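Jan 20, 2019

Hi Gunvor,

You asked for a quick update on the Plustham table-setting sessions before the next payment goes out, so I'm sending you the long version (sorry, you know me!). Short answer: we're on track, we're a little under on tableware and a little over on textiles, and people keep asking when the next round starts.

## Money so far

We've spent 3670 of the grant. Most of it went on dishes from the Koutsoukos outlet, which let us have seconds at a really good price, and the rest on placemats and a new set of storage crates. I'd put 77 aside for breakages and haven't touched it yet, so fingers crossed. The Bostadik order is still open; two boxes came with the wrong bowls in them and I've sent those back.

## What we're setting

I wanted to get away from plain white on plain white, and I'm so happy we did. We start each setting with one patterned placemat and build up from there. The one I keep going back to has blocks and stripes in orange, red, cream, dark navy and brown, with fringed edges, and it goes with nearly everything we own. On top of it we've been trying the dusty-pink plate with the white dots, which I thought would be way too much, and then the bright orange bowl just to the left. I love it! The orange picks up the orange in the mat and the gray wood-grain surface keeps it all calm.
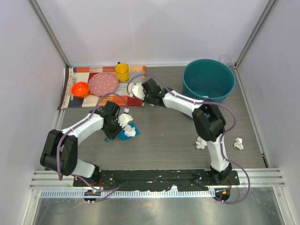

## What's next

- Finish the setting cards. We have 29 written and I'd like to get to some 30 or so before we print, so that's nearly there.
- Get the right bowls out of Bostadik.
- Try the same mats with the Stulloston plates, which are bigger and may cover too much of the pattern.
- Book the room for May. I'll send you the dates once I have them.

Receipts are in the blue folder, and I can scan them if that's easier for you.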